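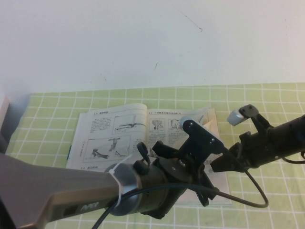
Clirwood Booklets

A small collection about paper booklets: opening them, leafing through them, laying them flat, closing them again. If you have ever tried to keep a new instruction manual open at the page you need while your hands are busy with something else, you already know why we think this subject deserves its own folder!

What's in it

Short recordings and stills of booklets on a tabletop, sorted into 16 folders, one per booklet. The booklets are the kind that pile up in a kitchen drawer: product manuals, assembly guides, parts lists, a museum handout, a seed catalog. Some are mostly text and some are mostly line drawings. Several languages are represented, and we did not favor one over another when choosing.

Each folder has the recordings, the stills, and a plain text file called notes.txt. Please read the notes. They hold the things we got excited about while sorting, like how one manual always falls open at the same spread, or how a glossy cover slides across cloth when you push on the spine.

What counts as a page turn

This took us a long time to settle, and we went through 2 versions of the rules before we liked them. A turn begins when a page leaves the stack and ends when it rests on the other side. Pages that lift and fall back are labeled "lift". Two or more pages going over together are labeled "multi" — there are lots of these, especially in the thinner booklets, and they are some of our favorite parts of the set.

Curled corners get their own label, "curl". A curl can be there for a whole recording without anything happening to it. Label it anyway.

Labels

open, closed, turn, lift, multi, curl, flat, slide, covered

"Covered" means that something is in front of the text or drawings on the page. It says nothing about how much is covered. If you need that, you'll have to measure it yourself (and please send it to us, we would love to have it).

Paper and binding

Folder notes list the binding as stapled, glued or spiral. Stapled booklets are the most common. The glued ones are the most stubborn, and the Bellamy folder is a great place to start if you want a booklet that really fights back. The Nidamstead folder is the opposite, with soft, heavy paper that lies down the moment you let go of it.

Known problems

Glare on coated paper makes small print hard to read in 2 of the folders. We left those in, as the page shapes are still clear.

The Flollbridge folder has almost 12 minutes of a booklet lying open with no turns in it. Skip it if you only want turns. Keep it if you're interested in how pages settle, which is a lovely thing to watch at double speed.

Page numbers in the notes follow the printed numbers where there are any. Where there aren't, we counted from the inside of the front cover, and we may have slipped once or twice.

Not meant for

Reading the booklets. We made no transcriptions and no translations, and many spreads never appear at all.

Changes

July: "slide" split off from "turn". Two mislabeled folders swapped back. Spelling fixed in the Nidamstead notes.

Corrections are very welcome. Give the folder name and the time in the recording, and we'll go through them on Friday, when the new ones get merged.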